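Notebook - workshop, top floor
5 February 2021

Second day properly in the new room and I've finally got a cup of tea and a flat surface, so I'm writing this down before I forget which decisions we made and which ones we only argued over.

First, the lights. Everyone who came up yesterday said the same thing within a minute, that it's bright in the middle and gloomy once you get to the sides. Vasco reckons it's the deck overhead bouncing everything back down where the tubes are and doing nothing for the rest. I borrowed the little meter from Ermelinda and did a walk with it after lunch, holding it at bench height. Best reading was 162 and I got that standing right under a tube, which isn't great for anyone soldering. By the windowless corner it dropped to 21. Twenty-one! I checked it twice and then swapped the battery, same number. So the fine work can't go in that corner, whatever the plan on the Ollik drawing says. Nuno has the drawing and I've asked him to cross it out in pen so we don't all go back to it next month.

Cheapest fix is bench lamps. Inês has two of the clamp-on ones from the old place and says they're still good, just stiff at the elbow. I'd like more than that but let's see what the budget looks like after the freight bill.

Second thing is the noise. I was a bit worried about it with the ceiling left open like this, all that steel and ducting and no tiles to soak anything up, and yes, it's lively. If somebody drops a spanner at one end you know about it at the other. Talking is fine up close, but I could follow a whole phone call of Nuno's from the far side of the room yesterday (sorry Nuno, hope the car passes). Illia wants to hang felt baffles off the beams. I like the idea and I don't like the idea of drilling into anything structural, so we agreed on clamps only, and he's going to ask Sterkevon what the landlord's rules are. They manage the building, so they should have it in writing somewhere.

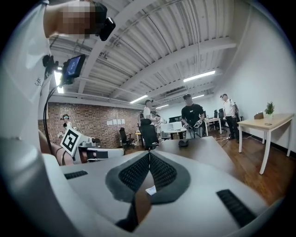 The ducts are the other half of the noise problem. There's a rattle that comes on when the air starts up and goes away after a few minutes, and of course it's never there when you're standing under it with a torch. Vasco thinks it's a loose strap. I think it's a damper flapping. We have a chocolate bar riding on it. If you hear it, please write the time on the sheet by the door so we can see if it matches the heating schedule.

Brick wall. I love the brick wall. I know it sheds a bit of red dust and I know Ermelinda has views about that, but it's the nicest thing in the room and I don't want it painted. What I would like is for us to stop putting tape on it. Tape won't hold on brick for more than a day and it brings grit away with it when it goes. Paper goes up with pins in the mortar, never the brick, and try to keep it in a line so it's readable. If we end up with more than eight sheets I'll get a proper corkboard and we can stop fussing.

We should seal the lower part where chairs bump it. I've got half a tin of the matt Drindent stuff left over from the storeroom floor and I'll do a test patch low down where it won't show. It needs a day to cure, so please don't park a chair against it. Inês, I'll put a note on the floor there.

Desks. We tried the long row across the room and everyone hated it, me included, you end up walking the whole length of it to borrow a pair of pliers. Moved to clusters this morning and it's already better. The aisle along the brick stays clear. Illia paced it out and a trolley gets through with someone walking beside it, though you have to be polite at the corner.

Power is still a mess. Extension leads on the floor are a stopgap and I want them gone by the time the Sequeira order turns up, because those crates will come in on a pallet jack and I don't want wheels going over cables. Drop reels from the beams would be lovely. Same question for the landlord, so Illia can ask both in one email.

To do, mostly me:
Lamps from Inês, try them in the dim corner and meter it again
Test patch on the brick
Give Ermelinda her meter back (with the new battery, she's earned it)
Price felt in grey and that dark green, get a sample of each
Find out who has the key to the duct cupboard - Vasco thinks it's on the ring with the green tag, I've looked and it isn't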